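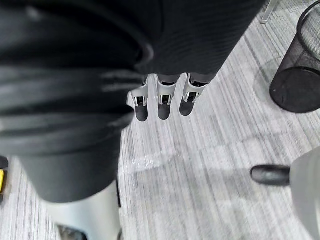 Press releases / Clothing and textiles

Kustitz gets a mending room, and you're all invited

For release 12th May

I'll start with the news, as I'm told that's how these are done. The Saneck Mending Room opens to the public this month on the ground floor of the old Vermeulen offices in Kustitz, and anyone with a hole, a dropped hem or a zip that has given up is welcome to come in and have a go at fixing it. It costs nothing to use the room. You pay for thread and patches if you take ours, and you can bring your own if you'd rather.

My name is Joris De Haan and I've been running Saneck as a mail-order mending service for a while now, mostly from my own kitchen (my family will be very glad to have the table back!). People post us their jumpers, we fix them and post them back. Last year we sent home 1042 pieces of clothing, the great bulk of it knitwear, and a good many came with a note asking how we'd done the last one. That's really where the idea came from. People wanted to learn to do it themselves, and a diagram tucked in a parcel only gets you so far.

The room has 30 places at long tables, with good lamps, two sewing machines and a darning kit at every seat. Kerunier, who dye and spin the wool we use for nearly everything, have given us 100 shades of darning yarn on cards, so if your cardigan is one of those awkward greens that looks brown indoors we have a fair chance of matching it. I've spent far too long putting them in order and I'm still not happy with the blues.

We open each afternoon except at weekends, with one evening session a week for people who can't get away from work. The evening ones have a proper lesson at the start. The first few will be:

Darning a heel so it doesn't rub
Elbow patches, woven and knitted
Taking up trousers by hand
Replacing a cuff on a jumper

You don't need to have held a needle before. I'd say roughly half of the people who came to our trial sessions in March hadn't, and one man had brought a coat he'd been carrying from flat to flat with the lining hanging out since he was a student. He sewed it back in himself over two visits and was so pleased that he came a third time just to wear it.
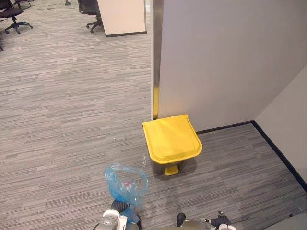

Pedal bin with a yellow lid, by the grey partition wall.

A word about what to bring. Clothes should be clean and dry, please, and it helps if you turn out the pockets first. If you still have the spare button or the little twist of yarn that came with the garment, pop that in too. Heavy leather and anything waterproof is beyond us for now – the machines simply aren't strong enough – and for wedding dresses I'd send you to a proper dressmaker with my best wishes.

We're also taking in knitwear that has got past wearing. A jumper with worn-out sleeves often has a perfectly good back, and we cut those up for patches or unpick them for yarn. Moths are the one thing I'm strict on. If you've had them, bag everything up, tell us at the door, and we'll put your things in the freezer before they go anywhere near the shelves.

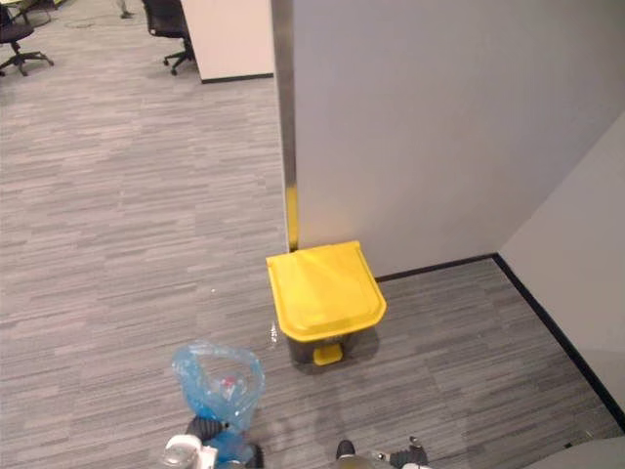 Scraps are the part of mending I get asked about most, and the answer is to keep hardly any. Everyone who sews starts out with one nice tin of offcuts and ends up with a cupboard they can't shut. My rule at home is one small container, and when it's full something has to leave before anything else goes in. A little pedal bin with a flat lid, like the yellow one tucked in against the wall, is the sort of size I mean, and you'd be surprised how many sock-sized patches fit in one. Sort by weight of yarn before you sort by colour, and throw out anything shorter than your hand, however lovely it is.

Booking for the evening sessions is open now. There's a small charge of 5 euros to cover tea and materials, and you can pay at the door. Afternoons are turn up and sit down, no booking.

If you write for a paper or do local radio, do come along, and bring something with a hole in it. I'm happy to talk at nearly any hour about darning, and I can show you the yarn cards if you promise to put them back in order.

Contact for press: Joris De Haan, Saneck Mending Room, Vermeulen offices, Kustitz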